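Category: List archive > Home and Closets > Bedroom clear-outs

From: Consuelo Orozco
Date: Sat 17 November
Re: Everything on the bed, then decide

Dear all,

Thank you for the kind notes after my last message, and I'm sorry I've been slow getting back to you. Perla Quezada asked the question I suspect several of you were thinking, so I'm putting it here again:

> Consuelo, when you say to put everything on the bed first, do you
> mean everything? I have a drawer of packets and samples I've been
> afraid of since we moved from Muslow. Do I read each one, or sweep
> them all into a bag and be done with it?
> Perla

Perla dear, I do mean everything, packets included, and I would read them. I did the bed in the back bedroom this week (the one with the blue-gray grid sheet, which I've grown fond of) and the packets were the part I'd been putting off too. Once they were out in the light it went along nicely. You look for the two dates. One of mine says 2023/12/15 and the other line says 2026/12/14, and I take the earlier one for when it was made and the later one for when to be done with it. So that one stays. I can't read the rest of the writing on it, which is all in Chinese, and I've put it aside until my neighbor can tell me what the precautions say.
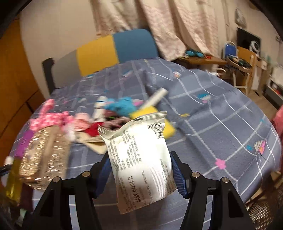
Tanner Cormier wrote to me off-list that he goes by the date alone and throws out anything with less than a year on it, whether he can read it or not, and that his bathroom shelf has been peaceful ever since March. I can see the appeal, but I'm too stingy for it. If it's good for another six months and I know what it is, it goes in the front of the basket and gets used.

Now, the soft toys and the pretty things. These take me longest, and I've stopped scolding myself over it. My method is to let them sit out on the sheet while I do the dull things, and come back after a cup of coffee. The pink giraffe was never in any danger, I'll tell you that now. The little doll in the knitted turquoise took more thought, and she's going to Refugio Carrillo's granddaughter, who has been promised something for her shelf. The gold tissue box I had clean forgotten I owned! It was at the bottom of the Sasusden tote with a scarf wrapped around it, and it's going straight on the dresser. 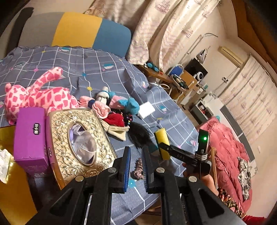 Giraffe, purple box and the gold tissue box, still waiting their turn.

Receipts I do last — one pile, smoothed flat, and anything for a thing I no longer have goes out. I gave myself up to 46 minutes for the whole bed and went well over, mostly on account of the coffee.

Consuelo Figueroa, you asked about bags. I keep the sparkly ones together on a hook, so they don't snag the knits. And would whoever has the Magaña storage boxes please say whether the lids stay on? I'm tempted by them for the spare sheets.

Do write and tell us how the drawer goes, Perla.

Warmly,
Consuelo O.

Messages belong to their authors. Questions about the list: write to the list owner at Prerel. Back to top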